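펀우드, 농가 차량·농기계 안전점검 사업 확대… 7월부터 이크덴 전역으로

농기계 안전업체 펀우드(Pernwood)는 2026년 6월 5일, 드미트리우 지역에서 운영해 온 농가 방문 안전점검 사업을 7월부터 이크덴 전역으로 확대한다고 밝혔다.

이번 사업은 트랙터, 경운기, 운반차, 농업용 트럭을 보유한 농가를 점검원이 직접 찾아가 차량과 장비의 상태를 확인하고 현장에서 안전교육을 실시하는 방식으로 진행된다. 신청 농가는 점검 비용을 부담하지 않는다. 부품 교체가 필요한 경우 부품값만 농가가 내고, 공임은 펀우드가 부담한다.

펀우드는 지난 한 해 드미트리우에서 농기계와 차량 2,517대를 점검했다. 이 가운데 124대는 제동장치나 유압장치에 문제가 있어 수리가 끝날 때까지 사용을 중지하도록 권고했다. 노후한 잭과 받침대를 그대로 쓰는 농가도 43곳 확인돼 규격품으로 교체하도록 안내했다.

점검 항목은 제동장치, 조향장치, 유압 호스, 동력인출축(PTO) 덮개, 전복 보호 구조물, 등화장치, 견인 고리 등이다. 농가에서 차량을 들어 올려 정비하는 경우가 많은 점을 감안해 올해부터는 잭과 안전 받침대, 고임목의 상태와 사용법도 점검 항목에 포함했다.

교육은 농가당 한 시간 안팎으로 진행된다. 차량 하부 작업 전 확인할 사항, 경사지 주차 방법, 혼자 작업할 때의 연락 요령, 사고 발생 시 신고 절차를 다룬다. 가족이나 계절 근로자도 함께 들을 수 있으며, 교육을 마친 농가에는 작업장에 붙여 둘 수 있는 점검표를 나눠 준다.

페트로 자하르첸코 펀우드 대표는 "차량 밑에 들어가기 전에 받침대를 제대로 받쳤는지 확인하는 데는 몇 분이면 충분하다"며 "바쁜 철일수록 이 과정을 건너뛰는 농가가 많아 방문 교육을 늘리기로 했다"고 말했다.

현장 점검은 협력사인 클렌두디아(Clendudia)가 함께 맡는다. 클렌두디아는 이크덴에 점검 차량 2대를 배치하고 예약 접수와 일정 조정을 담당한다. 스뱌토슬라우 필리펜코 클렌두디아 현장팀장은 "수확 일정이 겹치는 농가는 이른 아침이나 저녁 시간에도 방문할 수 있다"며 "외진 곳에 있는 농가부터 일정을 잡을 계획"이라고 설명했다.

신청은 펀우드 고객지원 창구나 클렌두디아 이크덴 사무소에서 전화 또는 방문으로 할 수 있다. 신청할 때는 보유 장비의 종류와 연식, 농장 위치, 희망 시간대를 알려야 한다. 지난해 점검을 받은 드미트리우 농가도 다시 신청할 수 있다.

점검 결과는 방문 당일 서면으로 전달되며, 사용 중지 권고를 받은 장비는 수리 후 한 차례 재점검을 받게 된다.

문의: 펀우드 홍보팀
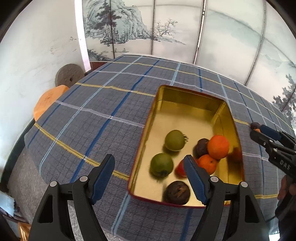

격자무늬 식탁보 위에 놓인 과일과 사각 양철 상자.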